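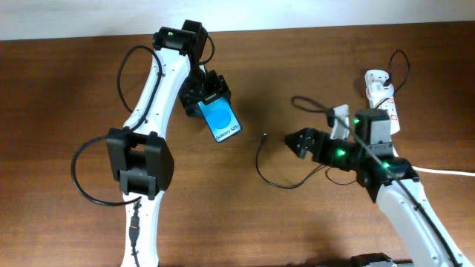
The Lachance Running Program is open to adults with refugee or asylum status who wish to train and compete in distance running. It is operated by the Jeravell Athletic Trust at the Botesar track. The answers on this page apply to the coming season and replace those issued in May. Most of the program's business, from training calls to race entries, is handled by smartphone, and a phone much like the one held over the wooden table is all the equipment an applicant needs in order to register. Running shoes are issued after the first trial.

Last updated: 18/06/2019

Who may apply?
Applicants must be 18 or older on the day of the trial and must live within reach of the Botesar track. Previous racing experience is not required. Persons whose status is still under review may apply and will be considered on the same terms as all others.

Is there a fee?
No. Trials, coaching and race entries are free of charge. Travel to the track is refunded monthly on presentation of tickets. Fuel costs are not refunded.

What happens at the trial?
Each applicant runs 1000 meters and, after a rest, 200 meters. Times are recorded, but places are also awarded on the coaches' view of an applicant's running form and readiness to train. Applicants who are not selected may try again at the next trial. There is no limit on the number of attempts.

How many people applied last season?
The program received 871 applications. Those who were placed on the waiting list do not need to submit a new form — their details have been carried over.

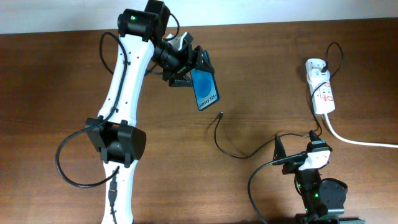 A smartphone with its screen lit. Registration may be completed on any recent phone.

How do I receive training notices?
Notices are sent by text message on the evening before each session. Runners who change their number should inform the program office as soon as possible. A missed notice is not treated as a missed session if the office had not yet recorded the new number.

How often does the squad train?
Squad members attend 2 coached sessions each week and are given a written plan for the remaining days. Members who work shifts may ask to join the morning group.

May I keep my place if I am injured?
Yes. An injured runner keeps his or her place until the end of the season. Treatment is arranged through the Wutik Clinic, and a note from the clinic is required before a return to full training.

Will I be able to enter international races?
This depends on travel documents as well as results. The program can provide a letter of support but cannot issue documents or speed up a decision. Runners should raise the matter with the office well before the entry deadline.

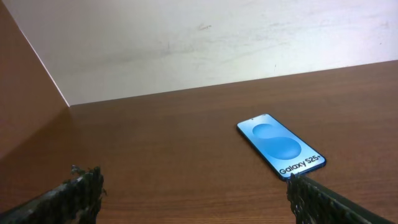

Galaxy S25+ on a wooden tabletop.

May I use my phone during sessions?
Phones may be carried to the track but must be left in the lockers while a session is in progress. Runners who expect an urgent call — from a lawyer or a family member, for example — should tell the coach on arrival, and the phone will be kept at the trackside desk.

Whom do I contact with other questions?
Questions may be put to the program office at the Botesar track during opening hours. Interpreters are available on request. Please state the language required when making an appointment.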